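The Toaster Oven Years

I didn't turn on my big oven once last summer. I'd like to say it was about the electric bill, but mostly I was lazy and my apartment in Trosmont gets the afternoon sun right through the kitchen window. So I pulled the little oven out of the closet, plugged it in next to the sink and figured I'd make some toast. By October I was roasting chicken thighs in it and telling strangers at the bus stop all about it.

I grew up thinking of the toaster oven as a place where leftover pizza went. My grandmother had one with a door that only closed if you leaned on it, and she used it for garlic bread and nothing else. Then I moved next door to Hortensia Mamani, who cooked for 14 years at a lunch place called Escobar and now feeds half our building out of a kitchen you can cross in two steps. She does everything in the small oven - peppers, fish, a cornbread I think about more than I should.

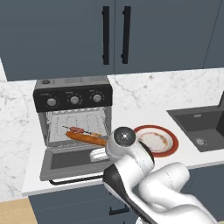 A toaster oven on a white countertop, with marble behind it and slate-blue cabinets overhead.

Her first lesson was to stop crowding the pan. I was piling in a whole bag of Brussels sprouts and wondering why they came out gray and sad. One layer, she told me, with a little space between them, and if you need more then do a second round while you eat the first. (We did exactly that, standing up, with our fingers.)

The second lesson took me longer. Everything sits so close to the heat in there that recipes written for a full-size oven will burn on you. I drop the temperature by 25 degrees and start peeking early. My first banana bread looked gorgeous at 40 minutes and was soup in the middle, so now I lay foil over the top halfway through and leave it alone.

You don't need fancy gear, either! I bought a quarter-sheet pan at the flea market over in Plerkport for 5 dollars and it's the best thing I own. I also bought a pizza stone that didn't fit, and it lives under a fern now.

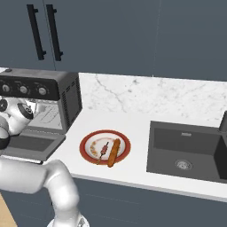
Dark cabinets with long black handles, and a toaster oven at the left of the counter.

What surprised me most was how it changed the way I shop. I used to plan these huge Sunday meals and then eat the same lasagna until Thursday. Now I buy two sausages, one sweet potato, a handful of green beans, and dinner is on the table before I've finished complaining about my day. My sister in Boveck has three kids and thinks this is adorable. She's got a point, a toaster oven isn't going to feed five people on a school night. But she did call me last week to ask how long to do salmon. Twelve minutes, skin side down, and check it at ten.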